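Clorkstead Household Textiles Collection
Data card, release 4
December 2019

Summary

The Clorkstead Household Textiles Collection documents the folding, stacking and putting away of clothing and bedding in ordinary homes. It is maintained by the Ninard Institute and covers 300 sessions recorded at two sites, Fakham and Paredes. The release contains 3950 images, each with a short written record of the textiles present.

Contents

Sessions were carried out on beds, sofas and tables, on whatever covering was already in place. Garments include trousers, sweaters, shirts and socks. Bedding is limited to blankets, pillowcases and fitted sheets. Towels were recorded at Paredes only and are stored in a separate folder.

Each record lists the garment type, its main color, its state (flat, folded, rolled or heaped) and the surface underneath. Where a garment cannot be identified with confidence, the record gives the most likely type followed by a question mark. Dark fleece and jersey items account for most of these entries.
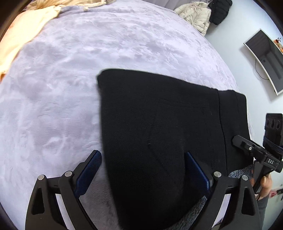

Surface notes

Plush blankets are recorded as a surface when garments are laid on them, and as a textile only when they are themselves being folded. Creases and crushed pile in the blanket are not annotated. A second item lying under or beside the main garment receives its own line – color and fabric are sufficient if its type is unclear.

Known limitations

Black garments on pale bedding are well represented. Black on black is not, and users should expect inconsistent outlines in that group. Over 2000 images come from Fakham, where folding in thirds was the usual practice; the two sites should not be pooled when comparing methods. Session sheets from August lack the fabric field.

Access and corrections

The collection is available for teaching and noncommercial study on written application to the Ninard Institute. Corrections should quote the session number and the line concerned. Accepted changes are entered in the change log and applied at the next release.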